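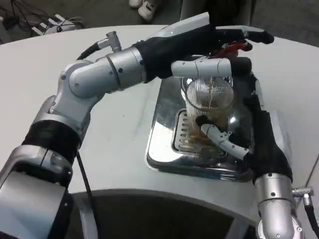
Minutes, No. 46

Drulell Robotics Circle
Minutes of the May meeting, held in the upstairs room, Drulell library
Started 7.15 pm, finished 9.20 pm

Present: 10 members. Apologies were received from the two who are moving house and from our soldering tutor, who has a cold.

1. Minutes of the last meeting

Agreed, with one change. Under "Line followers" it said the practice track was to be re-taped in black. It was to be re-taped in white, on the dark board, and this has now been done. It looks very smart.

2. Matters arising

The library has said yes to the second cupboard. We can have the left-hand half of it, and the key lives at the front desk. Please put the spare motors back in their bags after use.

The borrowed oscilloscope has gone home safely.

The question of a club banner was put off again. Two designs have now been seen and both were liked, which does not help.

3. Report on the open day at Sutari

This took up most of the evening and was the reason so many people turned up!

Four of us went over to Sutari's workshop for the open day, and the report was given jointly, with a good deal of talking over each other. The following is as near as the minutes can get.

The workshop is on the old dairy site outside Skustilach. Parking was on the grass and was fine. We were given a sticker each at the door and then left to wander, which we liked very much. There was no set tour. People working on things simply stopped and talked to you if you stood near them long enough, and several of us are good at standing near things.

The drinks counter was the favourite by a long way. This is the bench where Sutari are trying out Lemma, their two-armed robot, on jobs with cups and glasses. The counter is white with a rounded front, and there is a shiny steel drip tray let into the top of it, with a slotted grate, just as you would find in a café. Lemma works above that with both hands. The hands are the part everyone wanted to talk about. They have proper fingers and they wear black gloves, so from across the room you would think somebody was standing there in their winter woollies.

All of us had seen robot arms with a plain two-jaw gripper picking up a block. Watching two hands share one drink is a very different thing. One hand goes round the side of the glass and the thumb comes in low down, while the other hand reaches over from above with a finger lying along the rim. The member who teaches pottery said it was how she holds a wet pot when she is not sure of it, and she was very taken with that.

The operator was happy to be asked questions and we asked a great many. Points noted:

— The gloves are for grip. Bare metal fingers slid on smooth plastic. They tried several fabrics, and went back to the first one.

— The ribbed sides of the cup help a bit as well. Smooth-sided ones are on the list for later in the summer.

— The hard thing is squeezing enough but not too much. A thin cup gives way slowly and then all at once, and the robot has to be gentle before it knows how gentle to be. (This had the whole room nodding. Everyone present has crushed something with a servo.)

— They keep each attempt, good and bad, and look back over the bad ones most carefully. There were 900 on file by the morning of the open day. We were told this with some pride, and rightly.

— Spills are expected. There was brown drink splashed on the grate and it did not seem to bother anyone at all. A cloth was kept handy.

One of our members asked whether it might be easier to bolt a cup holder to the counter and have done with it. The answer was yes, of course, if all you ever want is that one cup in that one place. The idea with Lemma is to manage with the things people already have. There was some debate about this in the car home, and again at the meeting. The feeling was split, with our older hands rather fond of the cup holder. It was agreed that both sides had a point and that it would make a good topic for a winter evening.

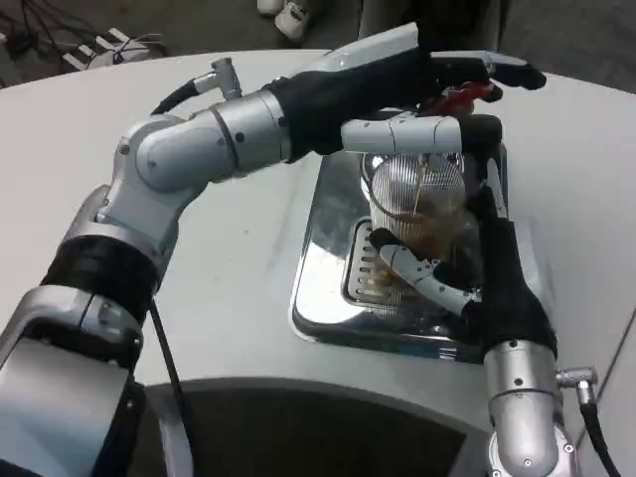 Cabling came up next, as it always does with this group. Lemma's cables come out of the joints through little metal right-angle connectors and loop back along the arm. Those who went thought this very neat, and a good deal better than our own habit of taping everything to the outside and hoping. The loop has to be long enough for the elbow to bend all the way without tugging, and short enough not to catch on the job. Sutari's way of finding the right length was to start too long and shorten it until somebody got nervous. We have been doing the same thing for years and were delighted to hear it from people with a proper workshop.

Strain on the connectors was also asked about. They do work loose, and they get checked at the start of each day by hand. A short checklist is pinned up by the door. We were allowed to copy it down and it is now in the club folder.

A question was asked at the meeting about how fast it all goes. Slowly. All four who went said the same. It is slow enough that you hold your breath, and a small crowd gathered and went quiet, children included. One little boy told it "well done" in a very serious voice, and the operator said thank you on its behalf. Nobody should go expecting a busy café at lunchtime, but as a thing to stand and watch it was marvellous.

It was also asked whether the robot was deciding for itself or being steered. Both were being done on the day, at different times, and the operator told us which was which each time. We appreciated that. Steering it is apparently much harder than it looks, and takes a few days before your hands stop fighting it. Visitors were not allowed a go, to the great sadness of our party.

Elsewhere in the workshop:

The sorting table was popular with the children. It has a small arm which puts bolts into trays by length. It was fooled by a pen lid, and the queue to try to fool it again went nearly to the door.

There was a mobile base going up and down a ramp, carrying a tray of sand so that you could see how level it stayed. Very simple and very good. Several of us would like to copy this for our own open evening, as it needs no explaining and the sand is cheap.

The talk in the back room was about bearings. One member stayed for all of it and reports that it was excellent. The other three had cake.

Thanks were recorded to everyone at Sutari for a lovely day and for being so patient with us. A card is to be sent, and it went round the room for signing during the break.

4. What we might try ourselves

The chair asked what we could take from the visit, and there was no shortage of ideas.

a) Gloves. It was agreed to try fabric on the fingers of the club hand, which has never been able to hold a jam jar. A child's glove should be about the right size. Two members have odd ones at home and will bring them. Action: both, for next time.

b) Keeping the bad runs. At present we write up what went well and forget the rest. It was suggested that we start a notebook for failures, with a line or two for each, and after some laughter this was agreed. A notebook was found in the cupboard on the spot and has already got its first entry, to do with the cupboard.

c) A drip tray. We have never let water near the bench and there was some worry about this from those who look after the electronics. It was agreed that rice would do for now in place of anything wet. A baking tray will be used underneath. Action: the secretary to bring rice.

d) Two hands together. We only have the one hand. The second is half printed and has been for some time. After this report there is a good deal more interest in finishing it! Three people offered to help with the tendons, and a working session was fixed for the afternoon before the next meeting, from 2 pm, same room.

5. Return visit

Sutari have offered to have a small group back in the autumn, when they hope to have Lemma working with smooth-sided cups and with lids. Everyone present wanted to go. There is a limit on numbers, so names will go in a hat, and those who went this time have kindly said they will stand aside. (One of them said it through her teeth.)

The bus to Skustilach stops at the end of the lane, and it is a fair walk from there with no pavement. Lifts to be arranged nearer the time.

6. Our own open evening

To be held in the library as before. The line follower track will be by the window and the sand tray idea is to be tried on the small rover. It was asked if the drawing robot could come out again, and the answer was yes, provided someone buys pens. Posters were handed round to put up in shops. The bakery has already taken one.

7. Any other business

The urn is still tripping the socket by the door. Please use the one under the window.

A member has a box of old printer parts to give away, free to anyone who will carry it down the stairs.

The library has asked us to leave the chairs stacked, in fours, along the back wall.

8. Next meeting

Same room, 7.15 pm. Working session on the second hand beforehand, from 2 pm. Bring gloves.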